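Slow play in student golf: my term project

Dromari Sports College, second-year report

I picked slow play because I'm a slow player. My tutor says you should study something that annoys you, and what annoys me is standing on a tee being stared at by the group behind. So I spent most of November at the Vuston course, sitting near the greens with a stopwatch and a very big flask of tea.

What I wanted to find out

Every golfer I know blames slow rounds on somebody else. The older members blame the students, the students blame the older members, and everyone blames people who line up a putt from four sides. I wanted to see which bit of a hole really eats the time - the tee, the walk or the green.

How I did it

I timed 764 putts over the month, all from groups playing for the Flores Cup or the Tenetti league. A putt started when the player was clear to go and stopped when the ball was hit. I left out tap-ins, and anything where a player was waiting for a ruling (there was one argument about a drop that went on so long I ate my lunch).

I wrote the times in a notebook on the course and typed them up at a table the same evening. I tried doing it all on my phone at first, but cold fingers and a touch screen don't mix and I lost a whole morning's numbers. Paper all the way after that!
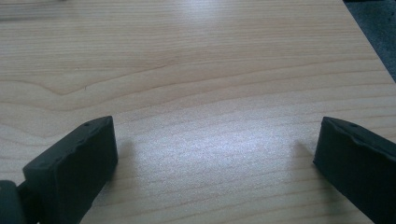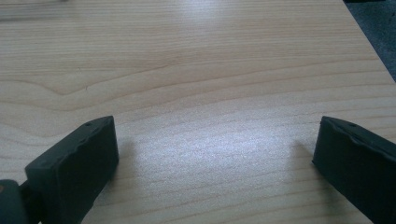 Pale wood with a curved figure in the grain.

What I found

The green was the slow part, easily. Players in the league got on with it, and most had hit their putt before I'd properly settled my thumb on the button. In the cup it was a different game. People walked round the hole, crouched, stood up, had a chat, then crouched again, and some took up to 3 practice strokes before the real one.

The thing I didn't expect was that the short ones took so long. A long putt seems to be a bit of a free hit, so people just have a go. Give someone a knee-trembler for the match and they turn to stone. I do exactly the same, so I can't be too rude about it.

Problems

I only had the one course, and its greens are sloping and fairly nasty, so a flatter place might give quicker times. I also think a few players sped up when they spotted me. One asked if I was from the club and then putted without even looking at the line. He missed.

My word limit was 4000 and I've had to cut the part on tee shots, which I'll put in next term's report along with the full tables.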